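About us

Hi, and welcome! I run Ullstead Athletics, a track and cross-country club for school-age kids, and since you've clicked on the "about" page I'm guessing you're either thinking of joining or you've got a kid who won't stop running laps of the lounge room. Either way, come in.

The club began as a handful of students from Nadell Secondary who wanted to keep training after the school season finished. Their school program wrapped up in May, and a few of them asked whether I'd mind holding a session or two over winter. I said yes, somebody brought a cousin, the cousin brought half a netball team, and we've been going ever since. We now have 30 athletes in the regular squad, from five different schools, plus a junior group on the grass beside us.

I coached at school level for 14 years before I started this, mostly middle distance with a bit of hurdles (I was a very ordinary hurdler myself, and have the shins to prove it). What I loved about school sport was the mix of kids. You'd get the one who was headed for the state titles standing next to the one who'd come along to avoid the bus, and they'd end up in the same relay. I've tried hard to keep that going.

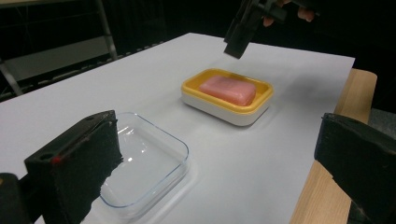 The edge of a light wooden table

We train at Winomstead Oval, at the gate end, from 4.30 pm. The track is grass and the lanes get repainted whenever the mower has been over them, so they wander a bit. There's a long jump pit, a throws circle and a decent hill behind the car park that everyone complains about. Bring a drink bottle, a hat and something warm for afterwards. Spikes are fine for the older squad but please keep the juniors in ordinary runners.

You can join from age 7. The youngest ones play a lot of games with a bit of running technique snuck in, and they don't race against the clock unless they ask to (they nearly always ask to!). From high school age on, athletes pick a main event group, though plenty of them swap halfway through the season and that's no trouble at all.

If your child is already competing for their school, good. We work around the school calendar and I'm happy to talk with their coach so they aren't doing hard sessions on both sides of the fence. School meets come first in our house. I'd much sooner have a kid skip my session and turn up fresh for their own carnival.

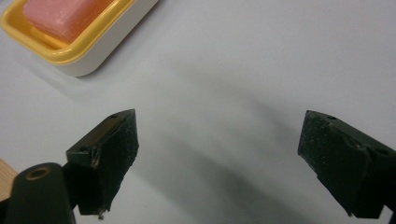
Pink soap in its dish

Our big day of the year is the Babaei Relays, which we host at the oval. It's open to any school team, there's no qualifying standard, and the last race is always parents against students. The students' record in that one is getting embarrassing. Last season's relays raised $2,903, and it all went on new hurdles and a proper high jump mat, so the old mat has finally been retired to the shed.

Fees are paid by the term, and if money's tight, have a quiet word with me and we'll sort something out. Your first two sessions are free, no forms beyond an emergency contact. Come to the gate end a few minutes early and look for the person with the whistle and too many cones.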